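An Afternoon at the Besden Open House

I had meant to stay an hour, and I ended up being one of the last people to leave, which my husband will tell you is how I am with anything that has a coffee table and friendly people standing near it.

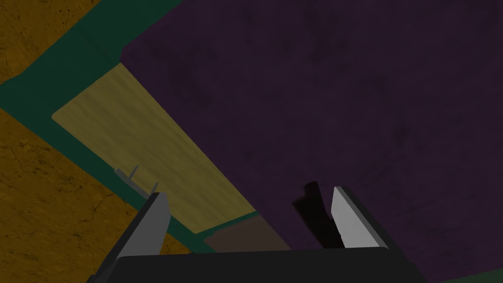
Besden has its workshop in the old part of Zelteslow, up a flight of stairs, and the open house drew some 80 visitors over the afternoon. Most of us drifted toward the big screen at the back, where Honeylyn Castillo was steering a simulated gripper with a pair of hand controls and chatting the whole time. The virtual work comes first, she told us, and the practice runs get saved and studied before the metal arm next door tries anything - 2,987 of them so far!

She let anybody have a turn. I took mine after a very serious boy in a raincoat, and I was terrible at it, but she was so kind about it that I got right back in line. It's a funny feeling, reaching for something with a hand that isn't yours.

Wiesława Walczak, who started the company with 2 friends from Lumbao, told me the surfaces in the simulator get new colors and patterns all the time, so that the software won't grow too fond of any one table. She said it the way my mother used to talk about picky eaters - patiently, and with a plate in her hand.

They're planning another one in January, and I've already asked about parking.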